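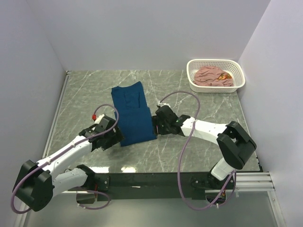
Milagros Palma would begin by asking what a fold is for, and she would not let a new class touch a single shirt until somebody had tried to answer her. Most people said it was to save space, and a few said it was to keep out creases, and she would nod kindly at both and then send everyone off to look in their own drawers at home (which is a fine way to spend an evening, by the way, and we hope you will do it before you read much further!).

Chapter 2 is about folding dark, plain garments on a flat surface. We start with these because a solid color gives you no stripes or checks to line up, so you have to learn to find your edges by the fold itself - the straight ones, the sloping ones, and the corners that poke out where you were sure you had tucked them in. It takes some patience, and your first few will probably look a bit lopsided.

You will need a smooth tabletop, one garment in navy or another deep color, and 40 minutes without interruptions. Lay the garment down, smooth it from the middle outward with flat hands, and bring one end over the other before you worry about anything smaller. Exercise 1, on the next page, takes up the first crosswise fold.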